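Chapter 7
Looking After a Two-Arm Cell

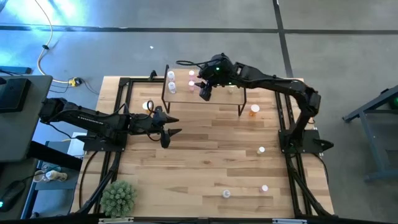 Start with the cables, Matvii Kravchuk told us when we asked how he would teach this subject, and leave the software closed until your hands are dirty. We took his advice, and it has shaped the whole chapter. He also asked us to say that a cell is never finished being set up. You bolt it down, you teach it, you run it for a while, and then you go back and find what has moved. Something always has!

By now you have worked through the single-arm exercises of Chapters 4 to 6, and you know how to home a joint, how to read a fault code and how to swap a fingertip. All of that carries over. What changes with a second arm is that every small error now has a partner. If the left arm is off by the thickness of a coin and the right arm is off by the same amount the other way, a cup passed between them will miss by two coins, and each arm, checked alone, will look nearly fine. Hunting down that kind of fault is some of the most satisfying work in the trade, and we hope you will come to enjoy it as much as we do.

The running example is the small tabletop cell at the Tornthorpe training shop. It has a wooden top inside a black aluminum extrusion frame, an arm reaching in from either side, and a raised shelf for small bottles and cups. It is a wonderful thing to learn on. Everything is within reach, the parts are light, and you can take a mount off and put it back in one lab period. The same habits will serve you on the big Dralladent cell in Chapter 11, where a forgotten bolt costs a good deal more.

What you will learn

How to check a frame for square before you blame an arm
How to route and tie a cable so that it follows the arm through its full reach
How to touch off both grippers against one shared point
How to keep a service log that the next person can use

7.1 The frame comes first

An arm only knows where it is in relation to its own base. If the base shifts, the arm carries on happily in the wrong place. So before you power up, put a wrench on every bolt of the mounting plate and feel for movement. Then measure the frame corner to corner, both ways. The two numbers should match. If they don't, loosen the corner brackets, square the frame, and tighten them a little at a time, working across the diagonals.

Next, push gently on the shelf. A shelf on slender legs can lean without looking as if it leans, and a bottle that stands a hair too far back is a bottle that gets knocked over. Mark the feet with a pencil once you are happy with them. (Use tape if your shop objects to pencil on the tabletop. Ours did.)

7.2 Cables

Now for the part Kravchuk cares about. Cut power, then move each arm by hand through its whole range, slowly, supporting it at the elbow. Watch the cable and leave the gripper alone for the moment. You are looking for three things: a place where the cable goes tight, a place where it rubs, and a loop big enough to catch something standing on the table. Mark each one with a scrap of tape as you go. Fix the tight spots first, as giving a cable more slack in one place often makes a new loop in another.

The log from the Tornthorpe cell shows how much this matters. In its first 2000 cycles the shop recorded 11 stops. The entry at cycle 138 reads only "R arm lost gripper, replugged." The entry at cycle 1003 reads the same, in different handwriting, and this time somebody went looking and found a connector being tugged each time the arm stretched toward the shelf. One new tie, placed a hand's width farther back, and the fault stayed away for the rest of the run. Keep those two entries in mind when we reach Section 7.5 and start filling in log sheets of our own.

Before you go on

Find the service log for a machine you have access to and read the last two pages. Copy out any entry that appears more than once. Bring your notes to the lab, along with a wrench set, a tape measure and a packet of reusable ties. Section 7.3 begins with the power off and both covers in place.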